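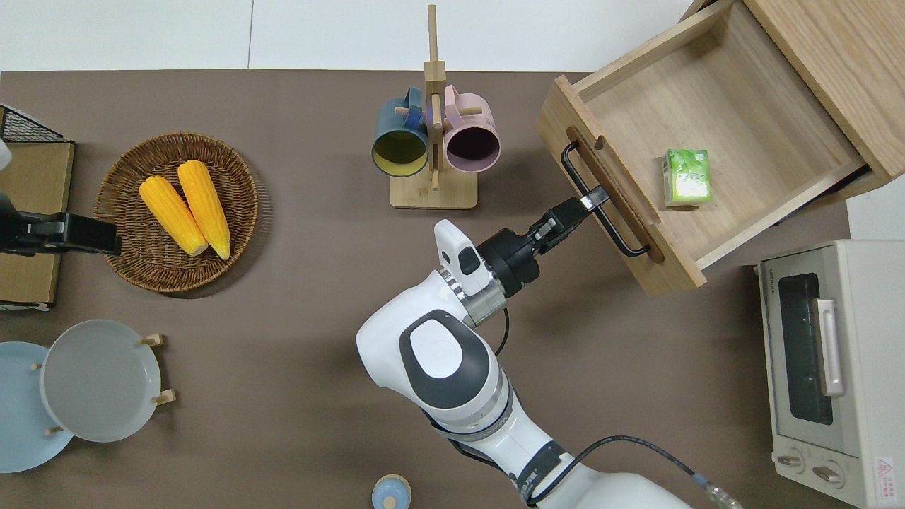
Gripper closed on the bar handle of an open drawer.

4. Installing a beta release of Drondadus

Beta releases are for testing apps and add-ons before the public version ships. Install one on a spare computer or a separate partition if you can.

Before you start

Check that you have at least 30 GB of free disk space and version 16 or later of Drondadus. Laptops must be plugged in.

Caution: Going back from a beta to the public version erases the startup disk. Make a full backup first and keep it on an external drive.

4.1 Enroll the computer

1. Open Settings and choose Updates.
2. Click Release Channel. The default is Public.
3. Select Beta and sign in with your Vakitham developer account.
4. Read the license terms, then click Accept.
5. Restart the computer.

Note: Enrollment can take up to 30 minutes to show in your account. If the channel still reads Public after that, sign out and repeat steps 3 to 5.

4.2 Download and install

1. Return to Updates and click Check Now.
2. Select Drondadus 19 Beta. The download is 1,942 MB.
3. When the download finishes, click Install.
4. Enter your administrator password.

The screen may go dark more than once during installation. Do not hold down the power button or close the lid.

4.3 Leaving the beta channel

To stop receiving betas, set Release Channel back to Public. The installed beta stays in place until the public version of 19 is released in February. To remove it sooner, see section 7, Restoring from a Backup.

Caution: Backups made under the beta cannot be opened in version 16.

Revised November 2018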